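The Letter from Taltotdale

When Mohcine Ragab was 19, his uncle gave him a key and told him not to lose it. It opened a post box in Taltotdale, a town where none of the family had lived for a long time. Mohcine put the key in a drawer with some old coins and did not think of it again.

He was 70 now, and the key was in his coat.
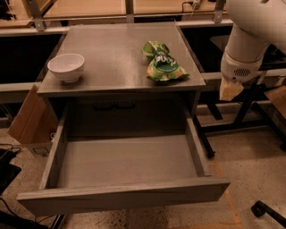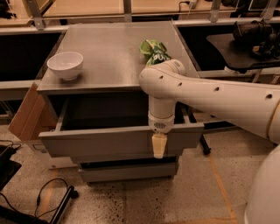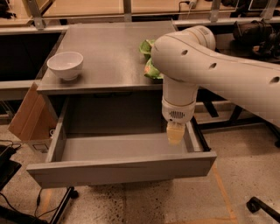
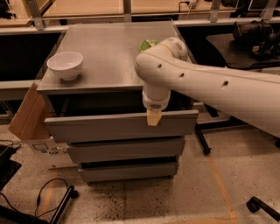
The bus left Trornska before the sun came up. Beside him sat Hicham Belkadi, his neighbour, who had offered to come because he liked buses and because his own house was too quiet since August. They shared bread and a boiled egg. Hicham spoke of the price of tomatoes, and after the second hill he slept with his mouth open.

Mohcine looked at the fields. He tried to remember his uncle's voice, but only the hands came to him, which smelled of tobacco and lamp oil.

The post office in Taltotdale was smaller than he had imagined. The woman behind the glass turned the key over twice.

"This is a very old one," she said. "We changed the boxes 20 years ago."

"And the letters that were inside?"

She went into the back room and stayed there a long while. Hicham bought a postcard of the river and asked a stranger for a pen. When she returned, she carried a brown envelope tied with string. On it his uncle had written Mohcine's name, with the spelling mistake he had always made.

They sat on the wall outside. Mohcine did not open the envelope at once. He felt how thin it was, perhaps one page, perhaps less.

"Shall I walk a little?" asked Hicham.

"No, stay."

He untied the string. Inside was a receipt for a bicycle, paid in full, from a shop called Prajapati, and under the total his uncle had written: Come and choose the colour.

Mohcine read it 3 times. Then he gave it to Hicham, who held it far from his eyes, as he had forgotten his glasses.

"Which colour would you have taken?" Hicham asked.

"Red," said Mohcine. "No. Wait. Let me think."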